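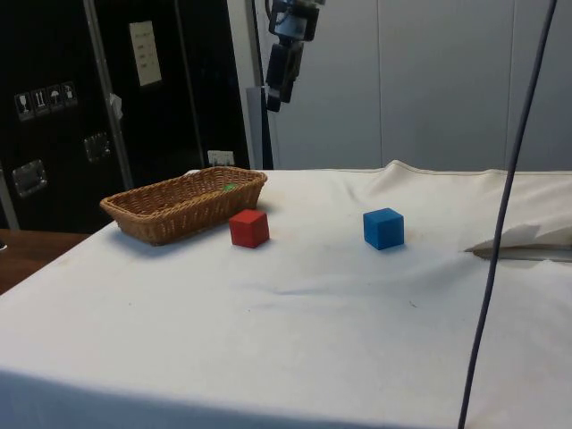 4.2 Does the planner know when it is done?

Search this site Search Advanced

Filed under: Robotics > Manipulation > Planning software

Kuvero reports progress through a task as a single score, and earlier work treats that score as if it measured something. We doubt it. The score is learned from demonstrations that all run at much the same pace, so a network could do well on it by keeping time and ignoring the table.

We tested this on the basket task, in which a ball and two cubes must all end up in the basket. Scores were read at states like the one in Figure 3, with the green ball in the basket and the red and blue cubes still on the cloth.

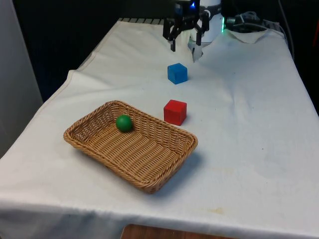
We then held the arm still and let the clock run. Over 187 trials the score kept rising in 459 separate windows, each 15 seconds long, although no object had moved. Sarkar and Etim call this drift and correct it with a fixed offset. We see no grounds for a fixed offset, as the rise differed between our 2 camera views.
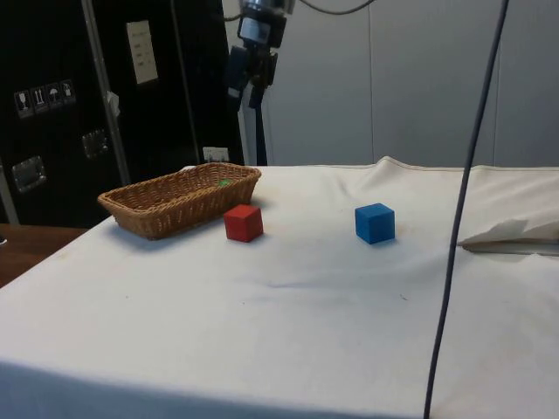 Figure 3. Side view of a partly finished state: both cubes remain outside the basket.

Removing the time input lowered the rise but did not end it. Past frames may carry the same cue, and we have not ruled that out. Until someone does, we would not use the score to decide when the arm should stop.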